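Skamgate's bakery café to open second shop in Comidstead

January 15, 2018

Anyone who has driven through Skamgate on a cold morning will know the queue outside Sipos, the bakery café on the corner by the old bus garage, and will probably have stood in it at least once with their hands up their sleeves, wondering whether there would be any cheese and leek pasties left. Well, there is good news for those of us who live at the other end of the valley, as Sipos is to open a second shop in Comidstead, on the ground floor of the former shoe shop in Mill Street.

The new place should be open in time for the August holidays, and will do much the same as the first one does: bread from six in the morning, hot breakfasts until late (the flat mushroom and egg roll is staying on the menu, we are delighted to report), soup and pasties at lunchtime and a tray of something sweet all afternoon. There will be seats for 16 indoors and a few more on the pavement when the weather allows, plus a hatch on the side street for people who only want a coffee and a bun to take back to the car.

Haruto Wada, who started Sipos 13 years ago with one second-hand oven and a counter he had put together himself, told us he had been looking at Comidstead for a good while before the right shop came up. "People would come over on a Saturday and fill a bag for half their street," he said. "They kept asking when we were coming to them, and I kept saying next year. I have said next year an awful lot of times, so it is lovely to be able to give them a proper answer."

On a good Saturday the Skamgate kitchen turns out around 190 pasties, and for the first few months it will bake for both shops, with a van going over before breakfast and again late in the morning. Once the ovens in Mill Street are in, Comidstead will bake its own rolls and pasties, though the big sourdough loaves will carry on coming from Skamgate, where the starter lives and where Mr Wada says it is happiest.

Fitting out is being done by Wirkix, the same local firm that did up the Skamgate café after the flood, and work on the kitchen and the serving counter begins next week. The old shop window is being kept, along with the tiled step that so many Comidstead children sat on while their school shoes were being measured.

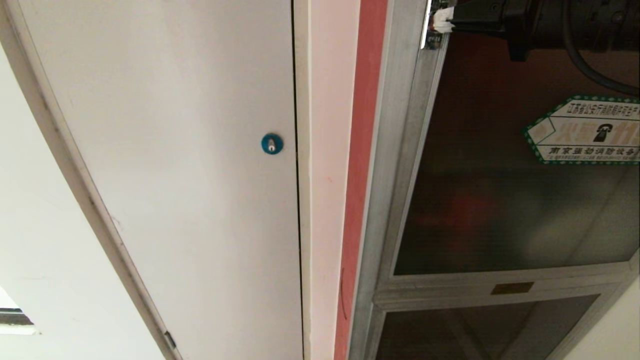

Dinah, writing to us after we first mentioned the plans, hopes the new shop will keep longer hours than the old one. She finishes work at five and has only ever managed to buy a Sipos cinnamon bun on her days off, and would gladly walk down the hill for one on a weekday if the door were still open. Mr Wada tells us he is thinking of staying open until seven on Thursdays to begin with, and will see how it goes from there.

Sipos is also taking on 3 bakers and a number of part-time counter staff for Comidstead. Anyone interested can ask for a form at the Skamgate café, preferably after the morning rush.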